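Alte Wärmeleitpaste runter, neue drauf: so mache ich das

Ich gebe es zu, ich habe mich jahrelang davor gedrückt. Der alte Rechner im Arbeitszimmer röhrte wie ein Föhn, und ich habe halt die Tür zugemacht. Im Januar hatte ich dann genug und habe den Kühler endlich abgenommen (Strom weg, Kabel raus, einmal an die Heizung gefasst, fertig).

Ein Tipp vorweg: Den Rechner vorher 5 Minuten laufen lassen, dann ist die Paste weicher und der Kühler kommt leichter runter. Nicht ziehen! Erst ein bisschen hin und her drehen, dann abheben. Klebt er fest, lieber noch mal warm werden lassen.

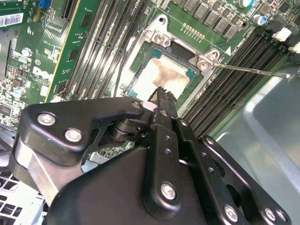 Für die Reste auf dem Metalldeckel nehme ich Isopropanol und Kaffeefilter. Küchenpapier fusselt mir zu sehr, und Wattestäbchen lassen gern Fädchen im Sockel hängen. Filter anfeuchten, kurz auflegen, dann von außen zur Mitte wischen, damit der Schmodder nicht über den Rand wandert. Bräunliche, eingetrocknete Paste braucht meistens 2 Durchgänge, manchmal auch mehr. Bitte nicht mit dem Schraubendreher kratzen, auch nicht »nur ganz vorsichtig«!

Der Prozessor darf dabei ruhig im Sockel bleiben. Den Hebel lasse ich zu und die Schrauben am Rahmen fasse ich gar nicht erst an. Auch die Speicherriegel muss man fürs Putzen nicht unbedingt rausnehmen, ich mach es trotzdem, weil ich sonst ständig mit dem Ärmel hängen bleibe. Leere Steckplätze puste ich mit dem kleinen Gummibalg aus, der eigentlich zur Kamera gehört.

Dann alles gut ablüften lassen und einen erbsengroßen Klecks neue Paste in die Mitte. Verstreichen tu ich nicht mehr, das macht der Kühler beim Andrücken. Schrauben über Kreuz anziehen, immer nur ein Stückchen, und den Lüfterstecker nicht vergessen (ja, ist mir passiert).

Zdenka schwört übrigens auf Brillenputztücher. Geht sicher auch, mir sind die zu klein.

Zuletzt erschienen
Tastatur entkrümeln ohne Tränen
Schraubensortierung im Eierkarton
Kabel beschriften, aber lesbar
Was tun, wenn der Schraubenkopf rund ist?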